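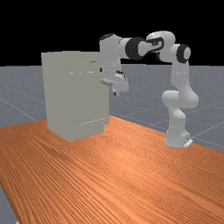 Uro cabinet episodes, README

Hi! These are my practice runs for the arm I'm putting together in my corner of the Bikthorpe shared workshop. I do everything in sim first (cheaper than fixing a gearbox!). There are 691 episodes so far, 112 of them tagged "slow".

Each one gets an overview, a wrist view and a side view, all saved every 100 ms.
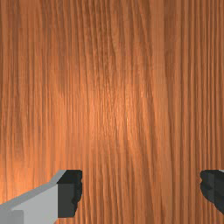

The gripper log is in its own file, so load that too or your timestamps won't line up. I split at episode 570, train before and test after.

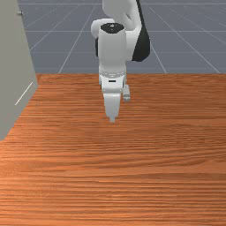 Shahzad Pirzada wrote in to ask for the joint angles in degrees. They're still radians, sorry, but I'll add a converter on Sunday.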